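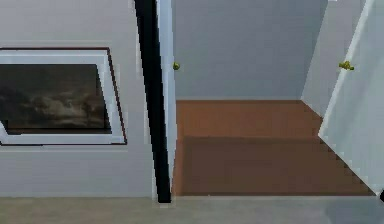
Re: [sim-nav] doorway benchmark, planner numbers
From: Ankica Ristić
To: sim-nav list

On the Premen release, Bouazza wrote:

> We reran the full doorway set with the new door-state module switched
> on. 3521 episodes, 3128 of them reach the goal. That is well up on the
> last release and we think the module can go into the default config
> for the Wellgate stack. The remaining failures look like noise in the
> low-level controller. Any objections before we merge in April?

Yes, a few.

First, the goal check. In the config you posted, an episode counts as a success when the base center is within the goal radius, and the radius is measured straight through walls. For a small room behind a double door, a robot can park against the jamb on the wrong side and still score. I don't know how many of the 3128 are like that. Neither do you, going by the logs, because they store the final distance and a flag and throw the path away. Please rerun with paths saved and the radius replaced by a room membership test. The map already has room polygons.

Second, "noise in the low-level controller." I pulled the failed episodes and replayed 112 of them with the planner output drawn on the costmap. In most of those the controller did what it was told. The planner told it to go through a door leaf. When both leaves are open at different angles, and one of them is close to edge-on from the robot's side, the module sees a single wide leaf and one wall, calls the state "half open," and then uses the half-open footprint from the lookup table. That table has one footprint. It was written for single doors.

You can see why it would confuse things. Two pale panels, pale walls, very little contrast to work with apart from the dark strip at the jamb and the brass knobs. Rendered walls have no scuffs on them and no texture to match. I would not bet on the depth channel rescuing it either, given that someone turned on the smoothing filter by default (commit message: "nicer").

Third, the comparison. The last release was run with 20 retries off and this one has them on. I had to diff the two launch files to find that. If retries are worth having, fine, report them in their own row. Right now I can't tell what the module contributes, and it may well be nothing.

What I'd want before this goes in as default:

- paths saved, room test for success
- retries off in both runs, same seeds
- double doors reported separately from single doors
- smoothing filter off, or an argument for it

I have a branch with the first one half done. It breaks on the Drerthorpe maps, where the closet polygons overlap the hallway, and I haven't decided whether to fix the maps or the test. If anyone has the script that generated those polygons, send it over.

Until then I'd leave the module behind its flag.

Ankica

3 replies | 0 shares
Contact the list owner | Copyright remains with the individual posters | Back to top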